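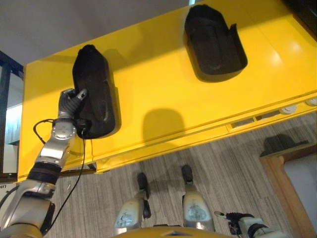
Wrist cable on the humanoid keeps snagging

flulden_cell
Posted Wednesday
The loop at the left wrist catches whenever the hand closes on a foam holder and the forearm turns. Three stops this week. Arkance controller, Pleren hand. Can I shorten the loop?

ribbed66
Yes. Take out the slack and clip it to the forearm. Ours has done 355 hours like that.

Romaniuk_maint
I'd disagree. Pull it tight and the strain goes into the connector at full wrist flexion. Leave the slack and sleeve it.

ribbed66
A sleeve is fatter and catches more easily. Set the length at full flexion, then clip it.

Romaniuk_maint
Fine if the clip is behind the wrist joint. Most people put it in front.

flulden_cell
Mine is in front. Will move it back, keep the present length and cut wrist speed by 6 per cent for the first shift. Torque for the clip screw?

Romaniuk_maint
Hand tight, threadlock, check it weekly.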